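Skastura 2.4: Greifplanung und Kamerabild laufen jetzt im selben Takt

Aus der Softwaregruppe, 2025-04-20

Seit diesem Monat arbeitet der Planer von Skastura mit einer gemeinsamen Zeitbasis für alle Kameras. Bisher hatte jede Ansicht ihren eigenen Zeitstempel, und der Planer nahm das jeweils letzte Bild, das er bekommen konnte. Bei langsamen Bewegungen fiel das kaum auf. Sobald der Arm über der Werkbank schwenkte, passten Wandansicht und Handgelenkansicht nicht mehr zusammen. 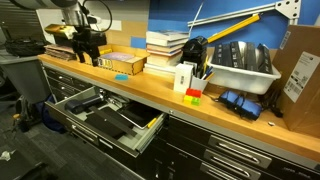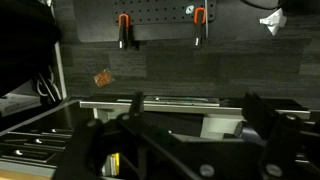
Werkbank, offene Schublade, Greifer: drei Ansichten von einem Arbeitsplatz.

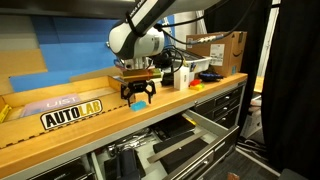 Muss man für die neue Version alle Kameras neu kalibrieren?

Die vorhandenen Kalibrierdateien bleiben gültig. Neu ist nur der zeitliche Versatz, den Skastura beim ersten Start für jede Kamera selbst bestimmt und in der Konfiguration ablegt. Eine Neukalibrierung ist erst fällig, wenn eine Halterung versetzt oder ein Objektiv getauscht wurde.

Zur Technik in Kürze. Skastura sammelt die Bilder jetzt in einem Ringpuffer und gibt sie dem Planer nur als vollständigen Satz weiter. Fehlt eine Ansicht, wartet der Planer einen Zyklus und rechnet dann mit den übrigen Ansichten weiter. Der Ausfall wird im Protokoll vermerkt. Die Gelenkstellungen des Arms kommen aus derselben Zeitbasis und werden auf den Zeitpunkt der Aufnahme interpoliert. Damit ist die Pose der Handgelenkkamera zu jedem Bild bekannt, auch mitten in einer Bewegung.

Auf einer vollen Werkbank macht sich das bei den kleinen Teilen bemerkbar. Ein Spielzeugbaustein nimmt in einer Übersichtskamera nur wenige Pixel ein, und der Greifer verdeckt ihn beim Anfahren leicht. Der Planer behält in diesem Fall die zuletzt gesicherte Lage und gleicht sie mit der Nahansicht ab, sobald der Baustein dort auftaucht. Weichen beide Werte zu stark voneinander ab, bricht die Bewegung ab und der Arm fährt in die letzte sichere Stellung zurück.

Geändert hat sich auch die Kollisionsprüfung. Offene Schubladen wurden bisher als Teil des Schranks behandelt, was zu unnötig weiten Umwegen führte. In der neuen Version sind sie eigene Hindernisse mit einer Auszugslänge, die aus den Kamerabildern geschätzt wird. Lose Kabel erkennt die Prüfung weiterhin schlecht. Wer in deren Nähe greifen lässt, sollte die Sperrzonen von Hand eintragen.

Für den Vergleich zwischen alter und neuer Version haben wir 900 aufgezeichnete Greifversuche noch einmal durch den Planer geschickt. In 54 davon wählt die neue Version einen anderen Griffpunkt. Diese Fälle liegen als eigener Datensatz in Kodanari, jeweils mit beiden Bahnen und den zugehörigen Bildern. Wer eigene Aufzeichnungen prüfen will, findet dort auch das Vergleichsskript – es läuft ohne angeschlossenen Arm.

Zwei Punkte sind noch offen. Die Anzeige im Browser stockt, wenn mehr als eine Ansicht in voller Auflösung läuft, und der Export nach Ferkivell schreibt den Zeitversatz noch nicht mit. Beides soll im Juni behoben sein. Bis dahin kann man den Versatz aus der Konfigurationsdatei übernehmen und beim Import von Hand angeben.

Die alte Zeitsteuerung lässt sich vorerst über einen Schalter in der Konfiguration weiter benutzen – für neue Aufbauten empfehlen wir das nicht. Fehlermeldungen bitte wie gewohnt in Kodanari eintragen und den Protokollauszug anhängen.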